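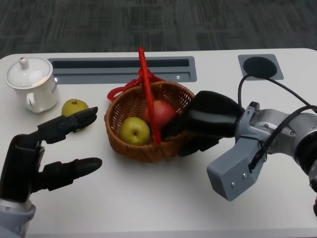
Figure 6.1 Two arms at a basket holding a pear and an apple, with a second pear on the table.

Chapter 6
Planning a Two-Arm Task

In Chapter 5 you programmed one arm to move between fixed points. The object was always in the same spot, and the arm had the table to itself. In this chapter you will work with two arms that share a workspace. You will choose a task, write it as a sequence of steps, and decide which arm is responsible for each step. No new code is needed until Section 6.3.

The running case for this chapter is the Basket Project, carried out by the second-year robotics class at Drumside. The class had one term. Their assignment was a single sentence: "Put the fruit in the basket without moving the basket." Ekene Fashola and Shu-fen Wei wrote the first plan, and parts of it appear in Section 6.2 as they handed it in, including the mistakes.

Their first plan had four steps: reach, close, lift, release. It left out where the other arm should be during each step. On paper this looked like a small gap. When the class tried the plan in simulation, both arms were sent to the rim of the basket together and the collision check stopped the run. The entry in the project log for March 4, 2021 reads: "Both arms think the basket is theirs. Need a rule."

The rule they settled on is called a reservation. Before an arm enters a shared region, it asks for that region. If the region is free, the arm gets it and keeps it until it leaves. If the region is taken, the arm waits at a parking point outside. You may have met the same idea in programming under the name "lock" or "mutex." The class named their version Rondance and kept it in one short file, printed in full in Appendix C.

A reservation is simple to state, but three details have to be decided before it can be used. The first is the size of the region. If it is too large, one arm spends most of its time waiting. If it is too small, the elbows can still meet even though the fingertips are well apart. Shu-fen drew the regions on graph paper, once from above and once from the side, and it was the side view that showed the elbow problem. Make both drawings for your own project.

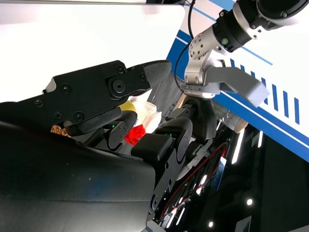
The second detail is the parking point. It should be a position the arm can reach from anywhere in the region without crossing the other arm's path. The third is the time limit. An arm that waits forever looks the same as an arm that has failed, so the class gave each request a limit of 20 seconds. After that the run ends and a line is written to the log.

Keep that log from the first day. The Drumside class recorded 54 trials, and by the end of May the file had 890 lines. Abimbola Uzor, who kept it, used the same headings throughout: trial number, object, arm, result, remarks. The remarks column was the one the class went back to most often – it held the things no one had thought to make a heading for, such as which way a pear's stem was pointing when the fingers closed.

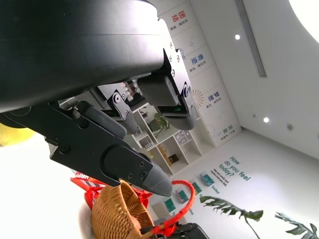
Does each arm need its own program?

Either arrangement can work. With one program, the order of the steps is easy to read, but a delay in one arm holds up the other. With two programs, each arm can carry on alone until it needs a shared region, and the reservation rule keeps them apart. The Basket Project began with one program and changed to two. Section 6.4 compares them.

Before you go on

Work in teams of 2. Read the safety rules on the inside cover again, and agree on who will stand at the stop button. Then choose a task with no more than three objects and write it in one sentence, as the Drumside class did. Bring the sentence and both drawings to the next lesson.

Terms used in this chapter: shared region, reservation, parking point, time limit, trial log.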